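Tuesday, late, should be in bed but the whole point is I'm not supposed to be in bed yet

Night four of the sleep window thing. Writing this at the kitchen table because the sheet says no screens and no lying down till midnight, and if I sit on the couch I'll be gone by half nine and then wide awake at 2 like always.

Woke at 2 again last night. Not even a slow wake up, just eyes open, heart going, full list of everything I've ever forgotten to do. Checked the clock which I'm not meant to do. Turned it to face the wall after, bit late. Lay there. Jaw sore this morning so I was clenching, the mouthguard was in the drawer where it does no good at all.

Things from the clinic sheet, so I stop losing the sheet:

- up at same time every day, weekends too (ugh)
- no coffee after lunch
- bed only when sleepy, sleepy is not the same as tired
- if awake more than a little while get up, sit somewhere dull, go back when eyes are heavy
- no naps. NO NAPS

Did have a nap Sunday. In the car, in the Hotport car park, seat tipped back, twenty minutes that turned into a lot more than that. Felt magnificent. Paid for it.

The coffee one is harder than I thought. Work has the good machine now and everyone drifts over there mid afternoon, and I stand there with a peppermint tea like somebody's aunt. Headache Saturday and Sunday, gone now. Hands less jittery, I think. Could be imagining it.

Asked at the chemist about the magnesium, the Sinaga one that everybody's on about. Pharmacist said it won't hurt me at that dose but not to expect much, and to check with the doctor if I'm going to take it alongside the blood pressure tablets. Didn't buy it. Bought a heat pack and some jellybeans. The jellybeans are gone.

Walked at lunch, two laps of the oval, morning light is meant to be better but I'm not a person in the morning yet. Steps came to 3,000 by the time I got back to my desk which is more than some whole days lately. Knee alright. Bit stiff on the stairs.

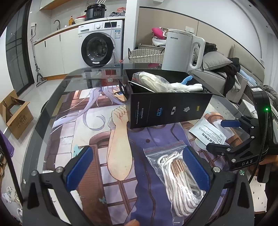
Dinner too late again, nearly 8 before I'd even put the rice on. Trying to shift that forward because the reflux is half of what wakes me, I reckon. Propped the pillow end up last night, slid down the mattress all night like a kid on a wet slide. Will try the wedge cushion if I can find it. Probaly in the shed behind the camp chairs.

The Clakis app keeps giving me a sleep score. Gave me a better one for the night I was up reading on the floor than for the night I felt I'd slept right through. So what is it measuring. Took the watch off, it's in the fruit bowl. Doing the paper diary now, the clinic wants paper anyway - columns for time to bed, time I think I fell asleep, wakings, how I feel out of whatever. I keep wanting to write "fine" in every box.

Mood, since there's a column for it. Flat till lunch. Snappy at the Erasis meeting, said "as I said in the email" out loud, in that voice. Apologised after. Better in the arvo once I'd been outside. Cried a bit at an ad for a bank, so, tired.

The woman at the clinic did warn me the first week or 2 feels worse before it picks up. Written on the sheet as well, underlined. I nodded along when she said it and thought that'd be other people. Driving is the bit I'm careful with, took the bus today and will tomorrow. Nearly missed my stop, head on the window, does that count as a nap?? Not putting it in the diary. Ok putting it in the diary.

Questions for next appointment before I forget -

- can the window move earlier, midnight is brutal
- is the heart racing thing the tablets or just me
- what to do about the dog next door, who is up at 5 and wants everyone to know
- alcohol, one glass with dinner, does it realy matter (know the answer)

Quarter to twelve. Eyes are properly heavy, not just sore, there's a diference and I'm starting to be able to tell. Teeth, mouthguard, clock to the wall. Phone stays out here on the bench. Alarm's set on the old radio one, checked it already, will check it again.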